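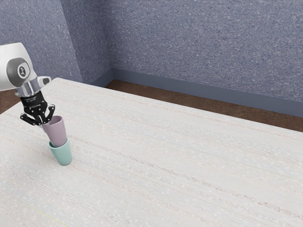
Collectors of enamel pins tend to measure the hobby in releases, and the January release of the Cledwood series has become one of the fixed points of their year. The series began as a modest set of woodland characters issued to members of the Sostiscombe Pin Society, and it is now traded well beyond the membership. Its appeal rests largely on finish. Polished silver plating, of the same bright character as the short metal cylinder between the white arm and the black gripper, has been a feature of every Cledwood pin to date, and collectors examine it closely for scratches before agreeing to any trade.

The current series consists of 112 designs. The earliest were drawn by Faustino Xolalpa, whose studio, Xolalpa, continues to prepare the artwork and approve the color samples. Manufacture passed to Jevham after the second year, and specialists can distinguish the two periods by the back of the pin. Early pieces carry a plain reverse with a single post. Jevham pieces have two posts and a shallow stamped pattern of leaves.

"A new collector should learn the backs before the fronts," said Orla Dolan, who edits the society's reference guide. "The fronts are copied quite well. The leaf pattern on a copy is usually soft, and the veins run together."

Demand has altered the manner of sale. Until recently, pins were offered at a counter on the morning of release, with no limit on the quantity a buyer could take. Under the present rules, members enter a drawing and successful entrants may purchase two of each design. The Night Heron, issued last year in an edition of 749, drew entries from more than 90 local clubs and was fully allocated in the first drawing.

Opinion on the change remains divided. Juraj Kuruc, a collector of long standing, regards the drawing as fair but regrets the loss of the counter sale, where many trading friendships were formed. Teodoro Arellano, who attends from out of state, prefers a system that does not require an overnight journey with an uncertain result.

The society advises owners to store pins flat, on felt or cork, and away from direct sunlight. Rubber backs should be replaced when they become sticky, and liquid metal polish should not be used on any piece with soft enamel. Original backing cards should be kept with the pin, as a missing card commonly lowers its trade value.

Entries for the next drawing close on January 25, 2019. Ross Halliday, the society's registrar, asks members to confirm their mailing addresses before that date.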